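Vastmont Sorting and Packing: Staff questions about the new handling stations

Last updated in May. Questions came from the toolbox talks, the suggestion box in the lunch room and the staff inbox. If yours isn't answered, ask your team leader or write to the inbox.

What is being automated?

Picking and placing of small sporting goods on the returns and repack lines. It starts with shuttlecocks, then moves to table tennis balls and grip tape. Cartons, racquets and anything over two kilos stay as they are. Pledico is supplying the arms and the software. The project is called Plutedari on the rosters and in the budget papers, so if you see that code next to your name, it means you have been put down for some hours on it.

Why shuttlecocks first?

They are our most common loose return and they are awkward to handle. The skirt bends if it is squeezed and the shape means it won't sit the same way twice. In the last stocktake the repack line had 2558 loose shuttlecocks waiting to be checked and put back into tubes. It is also the job people ask to be rotated off most often.

Will I lose my job?

No permanent position is being cut under this project. The agreement covers the repack and returns teams until the end of the trial and for twelve months after it. Casual hours on the repack line will probably drop once the arms are running, and casuals will be offered shifts in receiving before those shifts are advertised outside. We can't promise that every casual will get the same hours at the same times of day.

What does the demonstration work involve?

You hold a gripper in each hand and do the job at a bench: pick up, turn, place, put down. The movements are recorded and used to train the arms. A block runs for 25 minutes, then you get 10 minutes away from the bench. You can do up to four blocks in a shift.

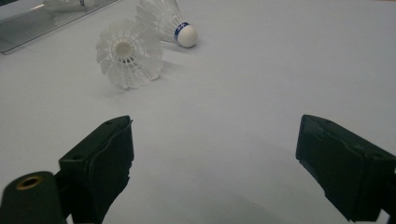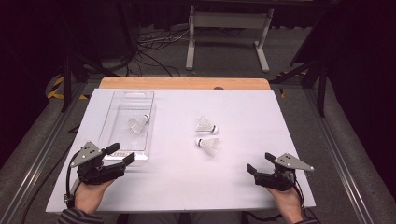 Do I have to do it?

No. It is voluntary, and saying no doesn't go on your file. If you start and find you don't like it, tell your team leader and you'll go back to your usual line from the next shift.

Is there extra pay?

Yes. Demonstration hours are paid at the trainer rate, the same one you get for buddying a new starter. Put them on your timesheet under the Plutedari code. Hours entered under the repack code will be paid at the ordinary rate until payroll corrects them, and that can take a full pay cycle.

My hands get sore on the repack line. Is this any better?

It's different. There is less pinching with the fingertips and more weight on the wrist. So far 462 blocks have been logged and there have been three reports of wrist soreness, all minor. Report anything you notice, even if it goes away overnight. If you have a current restriction on your wrist or shoulder, see the health and safety rep before you put your name down.

Does it matter if I drop something or pick it up badly?

No. Carry on as you would on the line. Don't restart the block. Mistakes are marked afterwards by Pledico and some of them are kept on purpose, as the arms need to learn how to recover from a bad pick.

Are the recordings used to measure how fast I am?

No. Recordings are stored under a number and supervisors don't have access to them. They can't be used for performance reviews or discipline. That is written into clause 4 of the trial agreement, and there's a copy on the board outside the Chin Street office. You can ask for your own recordings to be deleted up to 30 days after they were made.

What will my job look like once the arms are in?

People on repack will spend more time on inspection and less on loading tubes. Someone will still need to decide whether a shuttlecock is fit to resell, clear jams, change over between products and deal with whatever the arm sets aside. In the first test week the arm set aside 593 items, a lot more than we had planned for, so we have added a second inspection position on the day shift.

Will I be trained for that?

Yes, in paid time. The inspection module takes half a day and the jam clearing and lockout module takes a full day. You need both before you can work inside the marked area with an arm switched on. Your forklift and first aid tickets aren't affected.

Can I walk near an arm while it's running?

Stay outside the floor tape. If a product rolls in past the tape, leave it there and press the pause button on the post. The arm stops and the operator will fetch it.

What happens if the trial doesn't go well?

The arms go back to Pledico and the repack line returns to the current roster. Anyone who has completed the inspection module keeps the pay step that comes with it.

Who decides whether it continues?

Site management, after consulting the returns and repack teams. There will be a meeting for each shift, including one at 10 p.m. for nights, and the results will be handed out on paper beforehand. Questions can be sent in ahead of the meeting without a name on them.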